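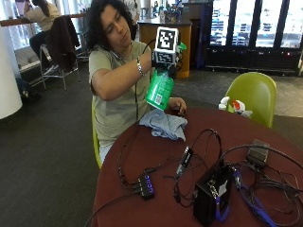

Bottle up, cloth at the ready: a maroon tabletop at Talska.

The Long Life of a Round Table

A spray bottle, a rag and a good deal of opinion about how to use them

I have been eating lunch at Talska for longer than I'd like to admit, and in all that time I had given very little thought to the tabletops. I noticed the chairs, of course, because you can't help noticing a lime-green chair. I noticed the windows and the long wooden counter that runs along them, where people perch with their backs to the rest of us and get a surprising amount done. But the tables, round and dark red and always more or less covered with whatever people had brought in that day, I took for granted until one afternoon in April, when I put my elbow in somebody's honey and had to ask for a cloth.

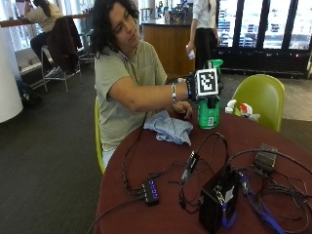

By Letay Derese

What I got along with the cloth was a conversation that went on for most of an hour (my soup went cold, and I didn't mind a bit). Jalen Ridgeway has looked after the room at Talska for 5 years, and he has feelings about wiping tables the way other people have feelings about barbecue.

His first rule is that you look at the bottle before you look at the table. Turn it over, tip it toward the light, see what's in there and how much. A see-through green bottle makes this easy, and he has refused every offer of a nicer-looking one in solid white. "You pick up a full one differently," he told me, and then he made me pick up a full one and a nearly empty one to prove it, and he was right!

Then there's the matter of maroon. When the tables were picked out, everyone agreed that a dark top would hide things, and so it does, if the things are coffee or ketchup. Flour shows. Sugar shows. Above all, streaks show, long pale commas of them whenever the sun comes in low across the counter, and for the first few months Jalen went around after closing, doing every table twice and muttering. The trouble was too much spray. He'd been giving each table a good soaking, on the theory that more was cleaner, when what it wanted was 3 squeezes of the trigger and a cloth that had been wrung out hard.

The cloths are light blue, and they get crumpled up and left on the tabletop while you move your plate, which I had always thought looked untidy and which Jalen defends warmly. A folded cloth, he says, is for people who are cleaning one thing. A bunched one gives you a fresh bit of cloth every time you turn your hand, and on a round table you're turning your hand constantly. He starts at the far side and works back toward himself in overlapping curves, finishing with the rim, where fingers go. I tried it his way and then I tried it mine, which is straight back and forth like mowing a lawn, and I left a dry patch in the middle the size of a saucer.

Of course, a table that people work at all day is hardly ever bare. There are cables and bags and sweaters and half a sandwich. Jalen's advice is to spray the cloth and keep the bottle well away from anything with a plug, then clean the part you can reach and come back for the rest. He doesn't ask people to pack up. He'll wait, or he'll hand over the rag, and most of the regulars have gotten pretty good at doing their own patch.

I went home that evening and did my kitchen table, which is square and pine and has never had a commas-of-streaks problem in its life. I wrung the cloth out properly. I did the rim. My daughter came in and asked who was coming over, and I had to tell her it was only us, for leftovers.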